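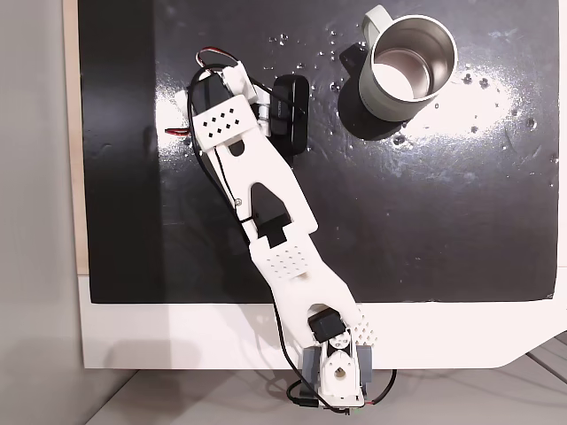
Eluned Vaughan wrote to me back in May to say she had washed the same travel mug every night for years and still could not get the tea ring out of the bottom. Her hand won't fit, she said, and the sponge just goes around in circles. Could we please make something for that?

Well, Eluned, we did! It took us a good deal longer than I told you it would, and I'm sorry, but the Surketti mug care set goes on sale 12th December in our shop in Segura and through the Skarkilard website.

I run Skarkilard, so I'm the one who opens the mail, and I can tell you that steel-lined mugs come up more than anything else we sell for the sink. People love them. They keep coffee warm through a long meeting, and then they sit on the counter overnight with an inch of cold coffee in them (guilty). By the weekend there's a brown line halfway up and a smell you can't place.

Surketti is a small set. You get a narrow foam brush for the inside, a soft cloth for the outside and the rim, and a flat draining mat that folds in half. The brush is short on purpose. Long ones tip the mug over if you leave them standing in it, and they never fit in the drawer. I went through a whole pile of handles before settling on one about as long as my thumb, with a loop on the end so it can hang from a hook.
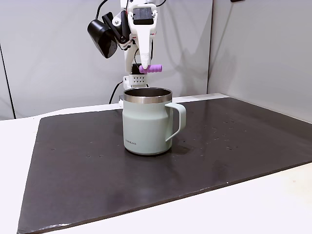 The foam took the most work. Our first version was too soft and folded up as soon as it hit the bottom corner, where all the gunk is. The second was so stiff it squeaked, and my dog left the room. The one we're selling has ridges that bend when you twist, and it rinses out under the tap without holding on to coffee grounds.

We sent 84 test sets to customers over the summer and asked them to use nothing else on their mugs for 6 weeks. I read every card that came back. Lots of you wanted the cloth bigger, so it's bigger. A couple of you wanted the mat in yellow, and I'm still thinking about yellow.

One thing I learned from those cards is how many people dry the outside and forget the rim. Water sits right where the steel meets the color, and then you get those chalky little spots. Run the cloth once around the rim before you put the mug down and you're done. If you have a shiny tray or a dark board on your counter, wipe that too while you're at it, it shows every drop. 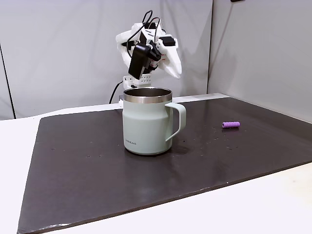

For old stains I still say baking soda, a spoonful, with hot water up to the line, and leave it until you've finished the rest of the dishes. Then the brush. Please don't use steel wool in there, it scratches. Lids are a whole other story - we're working on a lid brush with our friends at Solorbridge, and I hope to have news in the spring.

The first batch is some 400 sets, all packed by hand in our back room. Each set is 10 dollars, and spare foam heads will be sold separately after the holidays. Shops that want to stock Surketti can write to us through the trade page on the Skarkilard website. If you're a reporter and want a set to try on your own worst mug, same page, just put "press" in the subject line and tell me how bad it is.

Eluned's set is already in the mail.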